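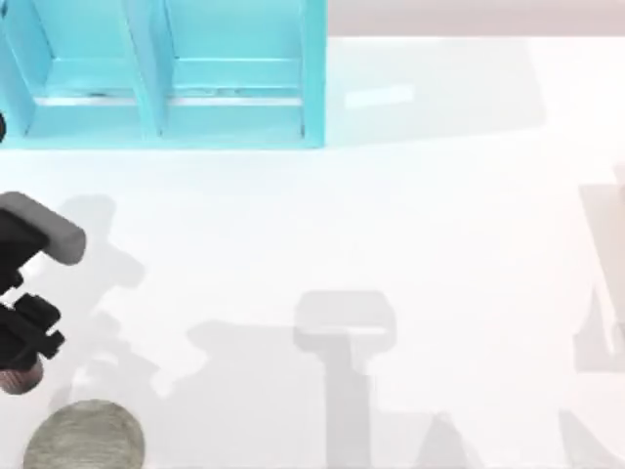
# Chapter 4: A Morning at the Open Day

*Before you read: think of a time you watched someone who was very good at a job. What did you notice first? What did you only notice later?*

When I was asked to write the opening to this chapter, I went looking for my old notebook from the November open day at Frandsen, and I am sorry to say it took me most of an evening to find it (it was in the kitchen, under the phone books). I am glad I kept at it, though, for nearly everything you are going to learn in the next few sections was in those pages somewhere, mixed in with a bus timetable and a sketch of somebody's hat.

Frandsen is a training center for people who will go on to work with automated machinery, and once a year it opens its doors to schools, families, and anyone else who feels like wandering in. I went with a class of 30 students from Adport, and we arrived a little after nine in the morning, cold and talkative and much too early for the coffee. Our guide was Steinar Laxdal, a tall, soft-spoken man who had spent years repairing packing machines before he took up teaching. He had the lovely habit of waiting a good long while after asking a question, long enough that someone always gave in and answered it!

He took us first to the simulation room. I think most of the class had been hoping for sparks and loud noises, and there was some grumbling when they saw a row of desks and a big screen on the wall. On the screen was a worktable seen from above, drawn entirely by a computer, with a turquoise shelf and the gripper of a robot arm reaching in over the white surface.

"What do you see?" Steinar asked, and then he waited.

"A robot," said someone at last.

"What else?"

There was more waiting. A girl near the front said she could see shadows, and that one of them was shaped like a T. Steinar was delighted with her. He asked us what could be making it, and off we went for a quarter of an hour, arguing happily about where the arms must be and where the light must be coming from. By the end of it half the class was holding pencils and elbows up to the ceiling lamps to test their theories, and I had quite forgotten that I was supposed to be supervising.

I have thought about that quarter of an hour a great deal since. A person looking at a shadow on a table knows at once that it can't be picked up. We learned that so long ago that we don't remember learning it. A machine that works from camera pictures gets no such head start, and a dark patch on a pale surface may look to it very much like an object, or like a hole, or like the edge of something. Steinar told us that when his trainees set up a practice task, which they call a Savau after the first one ever written there, they run it 100 times with the lighting changed a little on each run. The shelf stays put and the task stays the same, while the shadows swing about and grow and shrink.

"And does the robot get it right every time?" one of the boys wanted to know.

"Last week it managed 58," said Steinar, quite cheerfully. "The week before, it was 40. So we are having a good month."

After that we had our coffee (hot chocolate for the students), and then we walked across the yard to the workshop, where the real arms were. I will save those for Section 4.3, where they belong, along with the story of the Prerkell sorting line and the missing bolts.

## What this chapter covers

In the pages that follow, you will look at how a robot uses a picture to decide where to move. Section 4.1 deals with light and shadow, and you will want a desk lamp and a sheet of white paper close by. Section 4.2 explains why people practice on a simulated table before they try a real one, and what a simulated table tends to leave out. Section 4.3 takes you into the workshop.

**Words to know**

- **gripper:** the part at the end of a robot arm that takes hold of things
- **simulation:** a computer model of a place or a task, used for practice and testing
- **run:** one complete try at a task, from start to finish

**Getting started**

Set a lamp at one side of your desk and hold your hand over a sheet of white paper. Ask a partner to trace the shadow. Now move the lamp, keep your hand as still as you can, and have your partner trace it again in another color. Keep both tracings in your notebook, as you will need them for the first activity in Section 4.1.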